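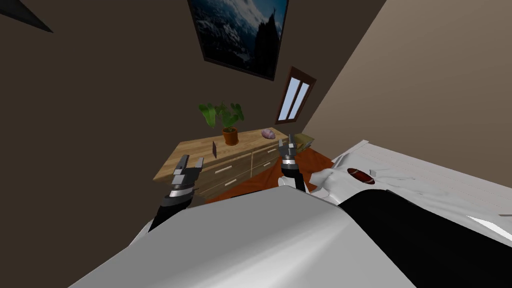
Both grippers open in front of the dresser. Bedroom set, simulated.

Working rules for the bedroom set: a gallery

Last updated: December 2023
Reading time: 4 minutes

We use cookies to remember your settings and to see which pages are read. Accept or manage your choices.

The Wunska rules cover robot work in simulated homes. They were written at Plirano for people who set up rooms, drive the arms or check the recordings afterwards. The full text runs to 22 rules. The gallery covers the ones that new starters ask about most, along with views from the bedroom set in Grerkell, the simulator we use.

Start open, start still

Rule 2 says that every run begins with the grippers open and the arms at rest. The operator waits until the room has loaded and the objects have settled before touching the controls. If anything is still rolling or sliding, reload the room. Do not nudge it back into place with an arm.

The start position is stored with the task file. If you want a different one, ask for it to be changed in the file, so that the next operator gets the same.

Soft items count as objects. A pillow or a sheet can move when an arm passes over it, and the checker should treat that the same way as a knocked plant pot.

Reaching along furniture

When an arm has to work over a dresser, keep the forearm clear of anything that isn't part of the task. A touch from the elbow is marked as a contact even if the thing it touches stays put. We had a long argument over that in April and the stricter reading won.

Floors come under the same rule. Small flat things are easy to miss when the arm is between you and them, so look at the floor before the reach as well as after it. 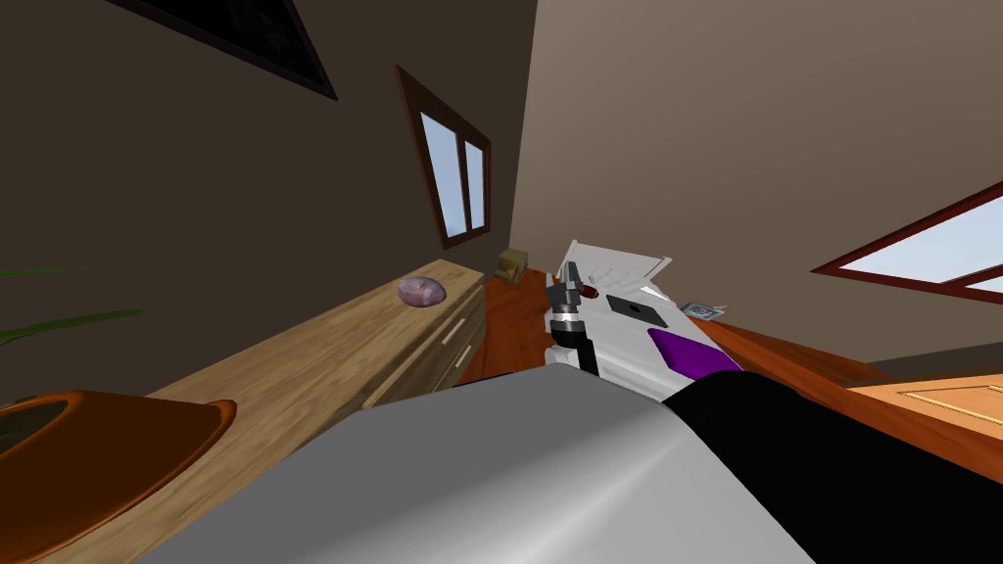 Words by Shadi Azar | Plirano, simulation team

I look after the room files, so my part of the rules is mostly about what goes into a room and what stays out.

Each room has a list of fixed things and a list of loose things. Windows, doors and walls are fixed. Boxes, bowls, stones and books are loose, and the arm is allowed to move them only if the task names them. A loose object that falls on the floor stays there until the end of the run. The operator carries on if the task can still be done and stops if it can't. Either way it goes in the notes.

Please don't tidy a room file by hand. If a box is by the wall in the file, it is meant to be by the wall. Sriwong, our checking tool, compares the room at the start of the run with the file and will reject the run if they differ.

What the hand can see

Each hand has its own view, and rule 6 asks the checker to go through all of them. A contact that is hidden in one view is often plain in another. Watch at normal speed first, then step through any part where the fingers are near an object.

A steep angle is not a fault. The view turns with the wrist, and we don't straighten it afterwards. Report a view only when it freezes, goes blank or shows the hand passing through something solid. 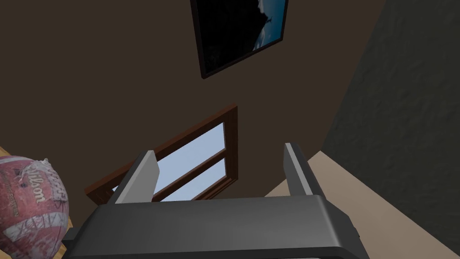
Open fingers in front of the wall and window, with a Wilson football at the left.

Balls need a bit more care than the rest of the loose things. They roll, and they can leave the place they were put without anyone touching them on purpose. Note where the ball is at the start and again at the end. If it has moved and no contact shows in any view, mark the run "unclear" and pass it to a second checker.

Printed names and pictures in the room are left as they are. Checkers may use them as landmarks in their notes ("left of the framed picture"), and it does save time. Use the same name for the same thing all the way through a report. Where a room has more than one picture, say which one you mean by what is shown in it.

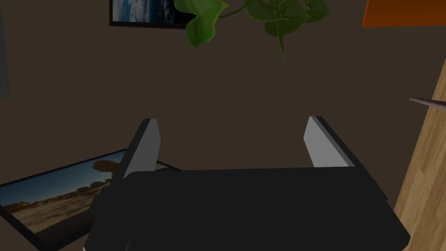
The same goes for plants and furniture. "By the plant" is fine if the room has a single plant. If it has more, use the name from the room file.

Stopping a run

Anyone may stop a run, including a person who is only watching. The arms stay where they are and the operator takes both hands off the controls. Write down what you saw before you talk it over, then save the recording even if it is short. Stopped runs are kept in their own folder and are never mixed with the finished ones.

After 4 stopped runs on the same task, the task goes back to whoever wrote it. Changes to a room file get a new version number, and old recordings keep the old one.

Corrections to this page should go to Shadi Azar.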